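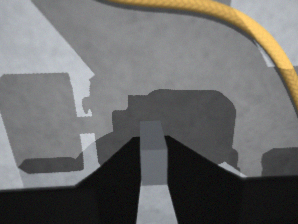
Yellow cable in a wide bend, beside a small gray block.

Workshop tips I've stopped believing (and a few I still use)

Every fall the same cord advice gets passed around. Wrap it around your elbow. Store it in a coffee can. Dust it with talc so it won't stick. I've tried all of it and most of it is a waste of a Saturday morning's patience.

The elbow wrap is the worst. It puts a twist in every turn, and by spring the cord has a mind of its own. Over-under coiling takes an evening to learn and is worth it. Keep the loops big, and tie the coil with a strip of old inner tube. The fancy Fluneo straps did nothing for me that the rubber didn't. 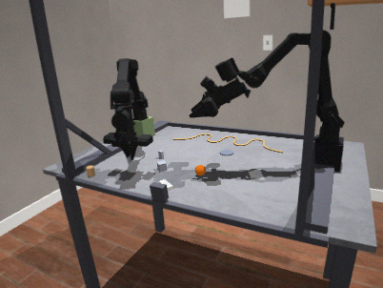 Bench lighting is sold by brightness, and I don't buy it. One strong lamp over your shoulder will hide a pencil line as often as it shows one. Look at the dark, blocky shadows on that gray tabletop and imagine trying to find a dropped set screw in one of them. Two weaker lamps from opposite sides do more. Mine were cheap Ekano clamp lights, and I've had no reason to replace them. 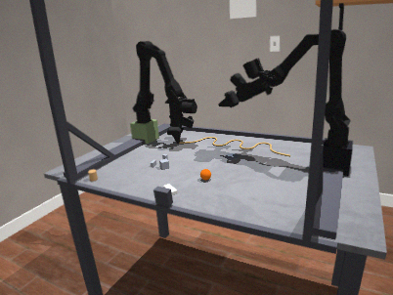 By Till Sperling
November 2, 2024

As for the floor, I was told to paint it white so I'd find small parts. It stayed white until the first oil change. A magnet on a stick is cheaper, and for brass or plastic try a flashlight laid flat on the floor.

Vinegar for rusty pliers does work, but overnight is plenty. Rinse, dry, oil the joint. Reader Hussam Akl swears by a week in cola — I tried it in October and got sticky pliers.

Labels on cords are fine if you write the length on them. "Garage" tells you nothing.
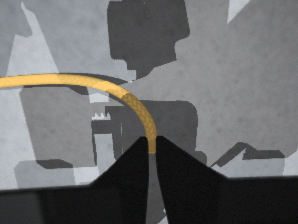
Braided cable, pale gold in the light and brownish in the shade. Check a cord's color and wear under even light.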